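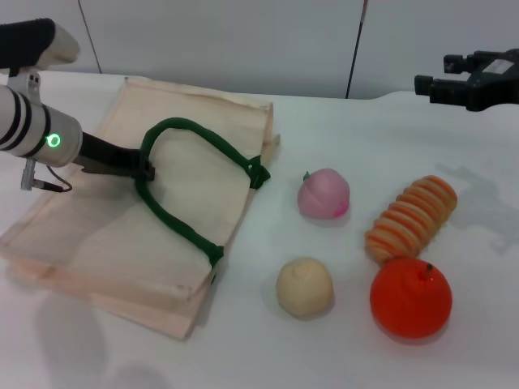 Kalix Fabric Marker Set > User Guide > Section 2: Printing on Canvas

Print this page | E-mail this page

Welcome to the fun part! Section 1 got your Kalix inks shaken, primed and ready, and now you get to put them on cloth. Almost any plain woven fabric will take the ink, but canvas is our favorite by a mile, and a beige tote with dark green rope handles makes a lovely first project (pick up the green in your design and the whole bag comes together). Lay it flat on a white tabletop if you have one, so you can spot stray ink right away.

1. Wash the fabric without softener and let it dry all the way.

2. Slide the Endia backing card inside the bag. It should reach past your design on every side.

3. Tape down the stencil. Press the edges hard with a fingernail, especially near stitching.

4. Load the Anska roller with a thin coat of ink. Thin! Two light passes beat one heavy one every time.

5. Wait 30 minutes, then peel the stencil back slowly from one corner.

6. Iron the back of the print on the cotton setting for 2 minutes, no steam.

Note: Bhat metallic inks dry slower than the plain colors. Leave them overnight before ironing.

Caution: Keep the iron off rope, cord and plastic trim. Do not iron over wet ink.

One jar covers up to 1,000 small motifs, so go ahead and play. Fulgencio Gallegos drew the leaf and fern stencils in the September pack, and they look wonderful overlapped in two shades.

For washing printed fabric, go to Section 3.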